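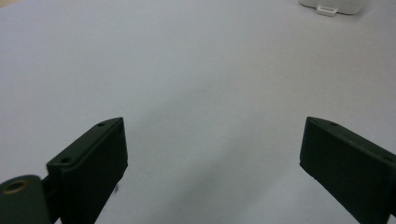 I rent a ground-floor flat in Ustuvcombe and the kitchen table came with it. I've been told I have to give it back in the state I found it, and I'm now worried about what to clean it with. The top is smooth and a pale grey-white, the sort of colour that shows up every tea ring. I don't know what it's made of. The inventory only says "table, light, good condition". My sister uses diluted bleach on hers and swears by it, but hers is a glossy white one and much older. I've got two marks I can't shift with washing-up liquid: a yellow one from a curry and a dull patch near the window end where I put a hot dish down in October. Is there anything safe to use if you don't know the material? I move out in 10 weeks and the deposit is held by Estach, who are not known for being generous.

Posted by Danica Rusnák

Miloslav Hudec
The two marks are separate problems, so don't treat them the same way.

The curry one is turmeric. Mix bicarbonate of soda with a little water until it's like toothpaste, put it on the mark only, leave it 10 minutes and wipe it off with a soft damp cloth. Don't scrub. Try it first underneath or on the edge by the wall, and wait until the next day before you do the bit people see. If there's still yellow left, daylight fades turmeric quite well. Pull the table nearer the window and leave it for a week or so. Mine went completely that way after the paste had only done half the job.

The dull patch may be heat damage, and if it is then cleaning won't bring it back. I'd leave it alone. People make these worse by going at them with metal polish or a magic sponge, which is a fine abrasive and leaves a shiny area you can see from across the room.

I wouldn't use bleach, vinegar or lemon on it either. If it turns out to be stone or has a stone content, acid will mark it for good.

Heather Nepia
just use cream cleaner, ive done it for years on everything and never had a problem

Fermín Tapia
I'd be careful with cream cleaner on a top like that, for the reason Miloslav gives about sponges.

Have you looked underneath? Mine had a maker's sticker on the underside with the material on it, and the firm answered an email in 2 days. Also take dated photos now, and write to Estach about the heat mark before you leave. I owned up to a burn on a worktop and they took £40, where the check-out report for the flat upstairs had a whole new worktop on it.

Comments (3)

Danica Rusnák: Thank you all. No sticker, but the paste has got most of the yellow out. Leaving the other one.

Vendula Čierny: Does the bicarb work on a chopping board?

Miloslav Hudec: Yes, rinse it well after.

We use cookies to remember your settings and to measure visits to this site. Accept all | Manage choices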